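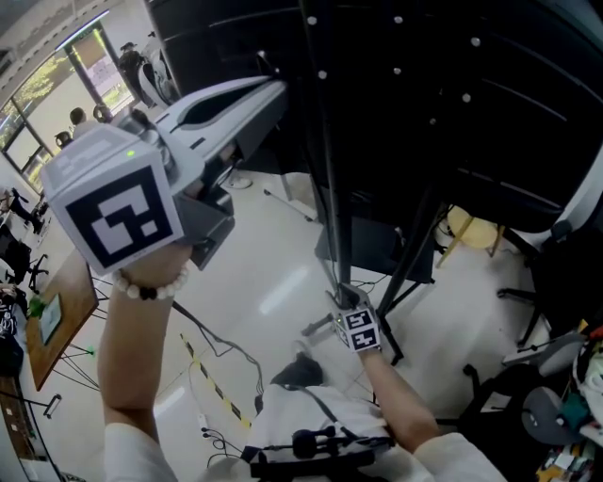 Dalibor Hájek wrote:

> Has anyone found a decent way to keep the stools and stands from creeping across the floor at Okthorpe? I moved the stool with the yellow seat back twice last time. Also, is the black fabric meant to stay up between bookings?

Yes to the fabric – leave it up, it creases badly if folded. For the stands, spread the legs fully before you tighten anything, and put a strip of tape where each foot goes. I bought a roll from Kaver and there are 28 metres left, in the cupboard by the door.

The stools just need new rubber feet. I'll order them before August.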